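Crafts > Kids' Play > Shape Blocks

Sorting and Matching Games with Colored Shape Blocks

You don't need a big set to have a great time with shape blocks. A handful of pieces on a wooden board will keep kids thinking for ages!
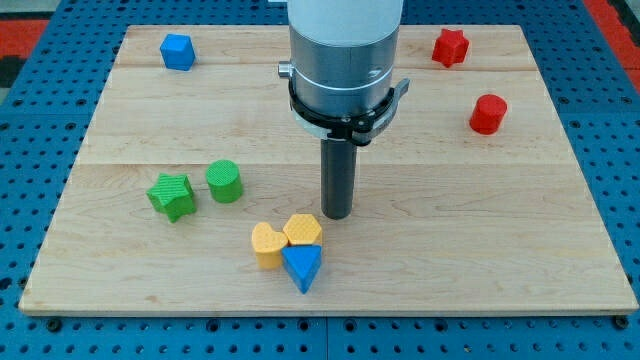 Eight blocks on a maple-colored board, two each of blue, red, green and yellow.

What you need

A flat board with room to spread out, and blocks that come in more than one shape and more than one color. Ours have a lovely crosshatched texture on top, which small fingers can't leave alone.

Game one: color pairs

Scatter the blocks across the board and mix them up well. Ask your child to bring each pair together — the green star goes next to the green cylinder, the red star next to the red cylinder, and so on. Let them pick the order. Once all the pairs are made, scatter everything and go again (they will ask, believe me).

Game two: same shape, new color

Now forget about color and hunt for shapes. The two stars make a fine first match. Some children go straight back to matching colors, and that's fine. Hold up one star, trace the points with a finger, and ask who else on the board has points like these.

Game three: what moved?

My favorite! Give everyone 15 seconds to look, then have them close their eyes while you slide one block to a new spot. For older kids, swap 2 blocks or turn the cube a little so its corner faces them. Liv Strand taught me that last one and it still catches me out.

Trade places after every round so the kids get to fool you, too. They are much sneakier than you'd think — Femke's youngest once moved nothing at all and let me guess for five minutes.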